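Hinine G2 Parallel Gripper Kit with Wrist Camera: Bench Review

Reviewed by Ottmar Eichhorn

The G2 is Hinine's second gripper kit for light bench arms. It ships as a two-finger parallel gripper, a wrist camera bracket, a 103 mm tool flange adaptor and a licence for the Banarow control software. Our unit cost $1,687 before tax, ordered through Plellow. Delivery took until December, and the cable supplied was too short for our arm. A replacement arrived the following Friday at no charge.

Setup

Mechanical fitting is simple. Four bolts hold the adaptor to the flange and two more hold the camera bracket. The manual gives torque values for the first set but omits them for the second. Banarow found the gripper on the first scan. Camera calibration failed twice under our ceiling lights and passed once exposure was locked by hand.

Test objects

We skipped the foam cubes Hinine includes and used housewares: brass candlesticks, a ribbed pink glass candle holder, a textured pink glass jar with a lid, and a low perforated metal shelf in mint green. Thin stems, flared bases and translucent walls are a fair test of both finger geometry and vision. The work surface was a butcher-block top, whose honey-coloured strips are close enough to brass to trouble a colour-based detector.

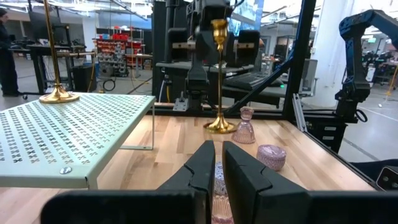
Grip performance

Over 600 pick attempts, brass stems gave the least trouble. The fingers centre well on a narrow cylinder and hold it without visible slip at the default force. Ribbed glass was harder. At default force the fingers rode up the taper on the cone-shaped holder, and the setting had to be dropped and the approach angle changed. The lidded jar could be lifted by the body only. Picks on the lid are not recommended.

Camera and software

The fingers take up a good part of the lower view -- expected at this mounting height, but it does hide small items directly ahead during the last few centimetres. Banarow's mask tool handles this adequately. Depth on clear or tinted glass is poor, as it was on the Aydoğan unit we tested previously. Logging is thorough and exports to plain CSV.

Verdict

Recommended for rigid objects with opaque surfaces. Buyers working mainly with glass should budget for softer finger pads, sold separately, and over a day of tuning. Rating: 7/10.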